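Print this page | E-mail this thread
Search posts Search

Wonutow Interiors
Our guidance on slippers for visitors to the Stureddale office is now in force. White pairs are kept on a low wooden stand.
4 shares

Please place slippers side by side on the stand, within the raised rim - never on the floorboards.
10 shares 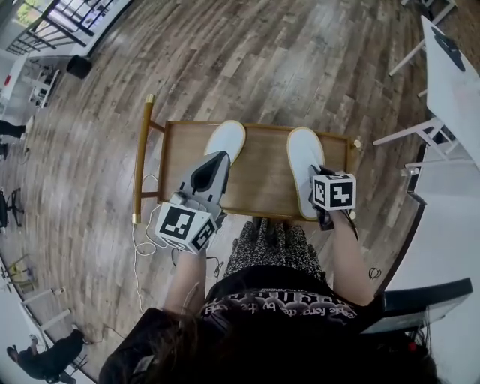
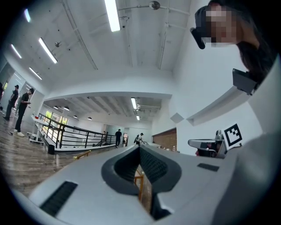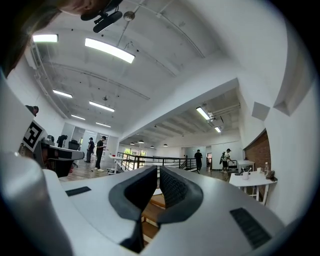
May visitors bring their own slippers?
Visitors may bring their own, provided the soles are clean.
4 comments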